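Chapter 4
Setting and Clearing the Serving Table

This chapter introduces table service as taught in the Tenumley hospitality program. Students will learn to portion, plate and clear a light course, and to mark out a practice surface before the first item is placed. Practice foods are used until the assessment in April.

4.1 Practice foods
A model pastry allows the same placement to be repeated without waste. It should keep the ridges and colour of the baked article.

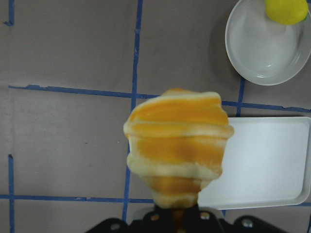 Figure 4.1 Toy croissant above a surface marked with blue tape.

Plates are handled by the rim, clear of the eating surface. Bowls are dealt with separately, and large plates should be stood upright for storage wherever the rack permits.
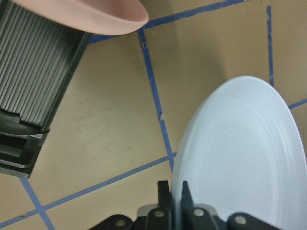
4.2 Arranging the table
Each item is assigned a position on the grid. Trays lie lengthwise, and the near portion of the table is kept free for the server. Mathis Lacroix's layout, reproduced in Appendix 2, assumes a table 80 cm deep. 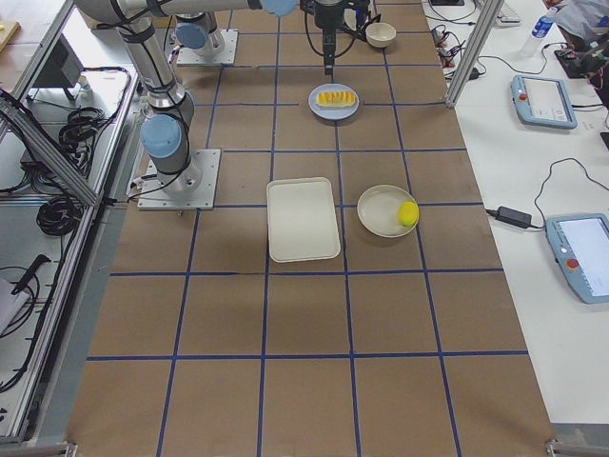

Figure 4.2 Tray at mid-table, with a lemon on the plate beside it.

Sliced fruit may be presented on a plate or a tray. Slices are kept together so that the portion can be moved in one action.
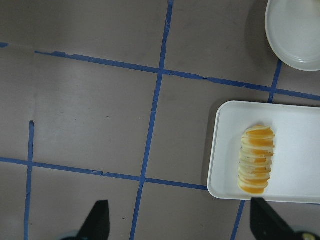
Students should record the position of every item before clearing begins. The record sheet is found at the end of the chapter and is to be initialled by the instructor.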